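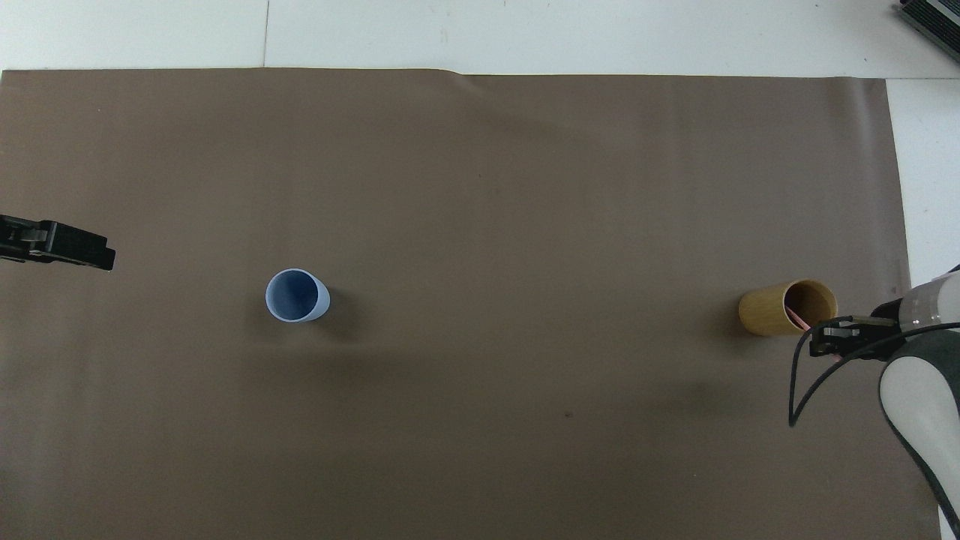
Two cups on the paper-covered bench at Flikum, with the right gripper at the rim of the wood-grained one.

Roman Stępień runs the teleoperation bench at Flikum, where operators drive a pair of arms by hand so that a policy can later be trained on the recordings. We spoke on February 10, 2025, mostly about cups.

The current task set, called Prastard, has 180 accepted demonstrations. Stępień considers that a small number. "We recorded a lot more. I threw out the ones where the operator stopped to think with the fingers closed. The policy learns the pause, and then it pauses at a rim for no reason."

The operator holds a pair of leader handles and the arms follow. Stępień's first setup, in August, had the handles scaled so that a large hand motion gave a small arm motion. Operators liked it for the approach and hated it for everything after. He went back to one-to-one and lowered the maximum speed instead.

A cup can be taken by the outer wall or by the rim, with one finger inside. Stępień allows both but does not mix them in one batch. "If half the data grips the wall and half grips the rim, you get something in between, and in between is the edge of the cup. It pushes the cup over." The rim grasp is harder to teach. The operator has to judge depth from the head view, and most people go in 20 millimeters too deep on their first tries.

I asked about force feedback. The handles have none. "Adamczyk sells a leader arm that has it, and we had one on loan. Training time per operator went down. The success rate of the trained policy did not move, so I sent it back."

He is stricter about starting positions. Cups are moved between episodes, and the idle arm is parked on its own side. Operators tend to put a cup back where it was comfortable to reach, so the positions now come from a printed list. The paper gives a matte background, and he replaces it when the wrinkles begin to throw shadows.

Kinesthetic teaching, where a person takes hold of the arm and moves it directly, is still used at the Avon site. Stępień stopped using it for camera-based policies. "Your hands are in the recording. At run time there are no hands."

The next batch is planned at 1,050 episodes, split between 2 operators. Rim grasps will be recorded first.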